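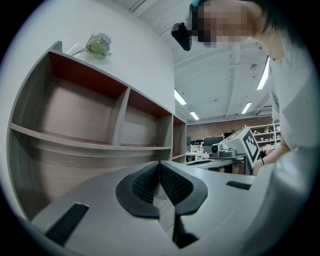 Gray shelf unit, upper row. Three open compartments — large, medium, narrow — with reddish-brown inner backing. Artificial hydrangea-type bouquet on top.

Teneck Storage Pages: Open Shelving, Gray
Page updated Saturday, June 22, 2019

Introduction

This page covers the gray open shelf unit in the Tenville room. It is part of the furniture section of the Teneck gallery, which now holds 3,857 pictures, most of them of shelving, cabinets and drawer units. Captions are short. Measurements and loading notes are given below the gallery and apply to the unit as it stands in Tenville. The same model in the Wovosdale room has a different shelf arrangement and is covered on its own page.

Finish

The panels are gray with a visible wood grain. On the lower portion of the unit the grain runs horizontally and reads as streaks. The backing inside the compartments is reddish brown, warmer than the panels, and it changes how the contents look. White and pale gray items stand out well against it. Brown cardboard boxes do not, and their labels need to be large and white.

The wall behind the unit is plain white. No marks, hooks or rails should be added to it above shelf height. Anything that needs to hang goes on the wall beside the door.

Compartments

The upper row is divided into three, going from left to right:

Large. Far left. Takes binders, flat trays and folded table linen. Binders stand upright, spines out. Trays go in flat, no more than four to a stack.

Medium. Middle. Takes boxed supplies and the two document cases. Boxes go in with the short side facing front.

Narrow. Right end. Takes rolled paper, a single row of notebooks or one tall container. It should not be used for loose items. They collect at the back and are hard to reach past the side panel.

One long horizontal board runs beneath all three. It carries the full weight of the upper row and should be loaded evenly from end to end. Heavy items belong in the lower portion of the unit.

Measurements

Height to the top panel: 975 mm
Depth, front edge to backing: 300 mm
Clearance kept between the side panel and the nearest chair: 78 mm minimum

The depth is the figure people ask for most often. A standard binder fits with room to spare. A large drawing pad laid flat does not, and will stick out past the front edge. Drawing pads are stored in the flat file.

Top panel

The top is reserved for display and is not counted as storage. The bouquet kept there has pale green and lavender-white blooms and a clear plastic wrap. It came from Villaseñor, a gift and party supplier, and has been on the inventory since November.

The plastic catches light along the stems and shows dust sooner than the blooms do. Wipe it with a dry cloth, working from the open end toward the stems. Do not use glass cleaner on the plastic. The blooms can be cleaned with a soft brush or with a hair dryer on the cool setting, held at arm's length. The bouquet may be moved along the top as needed but should lie fully on the panel, with no part of the wrap hanging over the front.

Cleaning the unit

Clear one compartment at a time. Dust the top panel first, then the upper row, then the long board, then the lower portion. A damp cloth is fine on the gray panels provided it follows the grain and the surface is dried afterward. The backing gets a dry cloth only. Its corners hold dust, most of all in the narrow compartment, where a paint brush one inch wide works better than a cloth.

Check the joint between the long board and the left side panel once a season. If a gap has opened, empty the upper row before tightening the fitting. Tightening under load pulls the board out of level, and the large compartment will then rack slightly toward the middle one.

Labeling

Labels go on the front edge of the long board, centered under each compartment. Use removable tape — the permanent type lifts the gray finish when it is peeled off, and the Wovosdale unit has two pale patches to show for it. Text is printed in black, capitals for the category and lower case for the contents. Handwritten labels are acceptable for one week.

Related pages

Gray open shelving, Wovosdale room
Flat file and drawing storage
Artificial flowers: cleaning and rotation
Binder sizes and shelf depth table
Gallery index, furniture section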